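**自制餐桌收拾机械臂：在家和共享工坊里攒下的一些做法**

更新于2026年5月1日

这台机械臂装在一个四轮底座上，任务只有一个：饭后把桌上的东西一件件拿走，放到旁边的台面上。底座和立柱是在Burkalport共享工坊做的，夹爪在家里装，控制程序先在模拟房间里跑，跑顺了再上实机。下面按动手的顺序写。

**底座**

底板用厚一点的多层板，四角倒圆，免得刮椅子腿。电池放最低处，用扎带加一块薄橡胶固定，只用扎带会慢慢滑。轮子买的是Bredberg的橡胶轮，安装孔和我们的板子对不上，重新钻孔前先拿纸样比一遍。

底座宽度决定它能不能从两把椅子中间过去。先量自家椅子拉开和推进去两种状态下的空隙，取小的那个，两边各再留5厘米。我第一版没留，转弯时后轮总要蹭一下。

**立柱和手臂**

立柱用铝型材，高度按桌面定，肩关节比桌面高26厘米比较顺手。再低，前臂会扫到桌沿；再高，够不到桌子另一头。型材的切口一定要锉平，不然角码贴不紧，手臂伸直后末端会晃。

线从型材槽里走，每个关节处留一个松弯，手动把关节转到两头各一次，看线有没有绷紧，然后再盖槽条。

**夹爪**

夹爪开口做到多大，看家里最难拿的东西。瓶子夹瓶颈下面的肩部容易打滑，夹瓶身更稳。碗不要从两侧夹，用一根指头进碗口内、一根在外，夹住碗沿。指面贴硅胶片，贴之前用酒精擦，压住60秒再松手。硅胶片脏了会变滑，用温水加一点洗洁精洗，晾干再用。

**先在模拟房间里摆桌子**

模型不必做得漂亮，尺寸要对。桌子斜着放比贴着墙正放好，程序不会养成只走直角的习惯。椅子六把全摆上，收起来的椅子和歪着的椅子都要试。
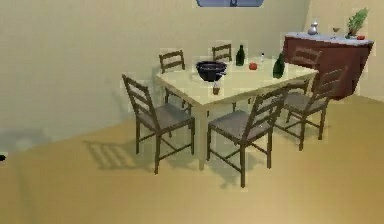
桌上的东西要有大有小，有深有浅。浅色小物件放在浅色桌面上最容易漏检，我们的调料瓶就常被漏掉，后来把识别阈值单独调低，又补了几组不同光照的画面，情况好了很多。深色碗的问题在于内壁和外壁分不清，抓取点会落到碗中间，给碗口单独做标注比较省事。

两个瓶子外形一样时，程序容易在它们之间来回改目标。规定选定一个以后，没有放下之前不许换，这个毛病就没了。

放东西的台面也要建进模型，包括上面原来就有的花瓶、高脚杯和盆栽。叶子的碰撞体用一个大一圈的方盒子代替就够，照着叶片一片片做只会拖慢速度。

**上实机之前**

- 急停按钮装在人站着就能拍到的地方，不要装在底座上。
- 速度先限到最低，只抓塑料杯。
- 地面有反光时拉上窗帘再试，测距会准一些。
- 桌上的水擦干，硅胶指面沾水基本夹不住玻璃。
- 家里有小孩或猫，先关门。

第一次上真桌子，建议只放一个物件，连续成功6次再加第二个。Killian Lecomte在工坊里试过一上来就摆满，结果出了错也看不出是识别的问题还是手臂的问题，只好全部撤掉重来。

**日常维护**

每周检查一遍关节螺丝，松得最快的是肩部那两颗，涂中强度螺纹胶。轮轴缠的头发用拆线刀挑，别用剪刀，容易伤到轴封。控制板我们用的是Trorker，更新固件之前把旧参数导出一份，更新后零点会丢，要重新校准。

备用的舵机齿轮放在工坊门口Kragh工具柜的第二格，用掉了请在柜门的单子上写一笔。8月打算换一副更轻的前臂，图纸画好后会放在同一个柜子里。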